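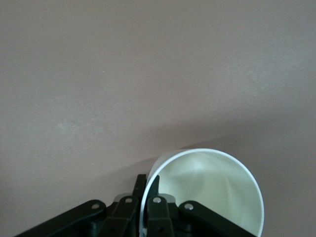

Rhona Tilcock

Plain White: cups without a pattern

Filed under: Small Objects, Tableware, Ongoing

I love a plain white cup. I've loved them since I was small enough to need both hands, and this page is where I get to go on about them without anyone changing the subject. No stripes, no logos, no little sprig of lavender up the side. Just the shape, the wall, the rim, and whatever the light feels like doing on the day.

The gallery opens with one picture, and I've kept it large because this kind of cup doesn't survive being shrunk. Make it the size of a stamp and you get a white blob. Give it room and there's all sorts going on! The notes after it follow the order I'd talk you through a shelf, starting with the cup you see and wandering off into others I've known, handled, drunk from or stood on by accident.

1. Tipped over, mouth towards us
White cup on a mauve-brown top. Look at the rim first, then go inside, where the white turns creamy and very slightly green.

I could stop at the rim, to be truthful. It's such a thin line and it does so much work: one bright curve up, over and down the other side, and you know the whole shape from it even though you never get to see the full circle. I've tried to draw that curve with a brush and it always comes out like a horseshoe.

The inside is my favourite part though. Upper left it's bright, then it slides off into shade lower down and to the right, and across it goes a soft diagonal line where the wall looks as if it has buckled a little. A stiff, thick mug will never give you that. Thin-walled cups take a crease the way a shirt does, and I think it makes them friendlier.

And the table! I'm very taken with that colour. Somewhere between mauve and taupe, matt, and just dull enough to let the cup be as white as it likes. If you've ever tried to put a white thing on a white tablecloth you'll know how much a colour like this helps. The shadow spreads out wide and soft and takes the lower right corner down with it, so the top seems to go from one shade to another without any join.

2. On whites that aren't white

Put three white cups in a row and you'll find you own a cream one, a blue one and a grey one. It's a lovely thing to do on a wet afternoon (October is ideal, the light is low and everyone's indoors) and it costs nothing. The first time I did it I was so surprised that I went and fetched the milk jug, the soap dish and a roll of kitchen paper to see where they'd fall. The kitchen paper was the bluest by a mile. The soap dish was practically yellow.

The inside of a cup is nearly always a warmer white than the outside. The light goes in, bounces off one wall, hits the other and picks up a bit of colour each time. If there's something green near by you may get a breath of green too, and a red jumper will turn the whole thing pink. I've spoiled a good many pictures with a red jumper.

3. Thin walls

There are people who'll only drink tea from something thin, and I'm one of them. A thin rim gets out of the way. With a thick one you're aware of the crockery the whole time, like wearing gloves to read the paper.

The thinnest china I've ever held came from the back room of Geltitz, the secondhand tableware place I go to far too often. You could see your fingers through it. It had no maker's mark, no pattern and no saucer, and it lived in a crate with nineteen other odd cups, all of them wrapped in the sports pages. I put it back. I think about it most weeks.

At the other end there are the throwaway sort that come in a sleeve of 50 and cling together so that you always pull out two. They deserve more affection than they get. Look at one from the side and the taper is beautiful, dead straight from foot to lip, and the stack of them makes a column with a ring for every cup. I keep a short stack on my desk for pencils and it's one of the nicest looking things in the room.

4. Lying down or standing up?

A cup standing up is ready for something. You see the outside and a slim oval at the top and your mind fills it with coffee straight away. Lay the same cup on its side and you get the inside, which is the half we hardly look at, because normally there's a drink in it.

Try it with whatever's in your cupboard. Straight-sided ones roll away in a line, so wedge them with a folded cloth. Tapered ones roll in a circle and come back to you, and I've entertained entire tables of grown adults with this. Cups with handles flop over and stay put, with the handle sticking out like an elbow.

I prefer them a bit off to one side in a picture, with plenty of table. My early ones were all bang in the middle, very proud and upright, and they look like passport photos.

5. Shadows

Hard shadows are for sunny windowsills. They've got crisp edges and you can trace round them with a pencil, and they're great fun, but they do take over. The soft kind is what I chase nowadays. A soft shadow has no line where it begins. It thickens as it gets nearer to the cup and thins as it leaves, and if you half close your eyes you can see it has a direction all the same.

For soft ones at home: a cloudy day, or a thin curtain, or a sheet of greaseproof paper over the lamp (a cool bulb, please, and don't leave it). Move the lamp further off and see what happens to the edge. Then bring it close and watch the edge go woolly. I can lose an hour.

6. The tops I've tried

Pine: too orange, and the knots turn up like uninvited guests.
Black slate: very dramatic, every crumb visible from the moon.
White painted board: the cup vanishes apart from its shadow. Wonderful once.
Grey card from the Uvau paper shop: my standby for years. Marks if you breathe on it.
A brown school desk: lovely, but carved all over with initials.
Mauve-brown, taupe, mushroom, call it what you like: the winner. Warm enough to be kind to cream, and grey enough to be kind to blue.

If you're painting a board for yourself, go for the flattest matt you can find and do two coats with a foam roller. Anything with a sheen will hand you a reflection of the ceiling light. Tester pots are plenty, and you can do both sides of the board in different shades.

7. Cups I still want to add

A railway cup, plain, heavy, with a foot you could stub your toe on. An egg cup, if that counts (it counts). One of the tiny handleless ones that Prisusholm used to hand round at their open evenings, which I've only ever seen full. A measuring cup with the numbers worn off. A feeding cup with a spout. And a really good enamel one with no blue rim, all white, which seems to be a thing I dreamt, as every enamel mug I meet has the blue rim.

I'd also like a proper crowd of them one day. The Mathebula hall has shelves and shelves of plain white cups for functions, all the same, stacked in pairs with their handles going every which way, and I've had my eye on that cupboard for ages.

8. Having a go

You don't need special kit. A window, a cup, something flat to put it on. Wipe the cup, then wipe it again with a dry cloth, as fingerprints show up grey on white. Turn it until the rim catches the light. Get nearer than feels polite. If your camera insists on making everything dingy, nudge the brightness up a little, but stop before the rim disappears into a glare, or you'll lose that lovely thin edge.

Then tip the cup over and do it all again from the open end. I'd love to know what colour you find in there. Mine this morning was the palest pink, and I wasn't even wearing the jumper.

Tagged: cups, white on brown, soft shadow, table tops, close up

543 shares · 19 comments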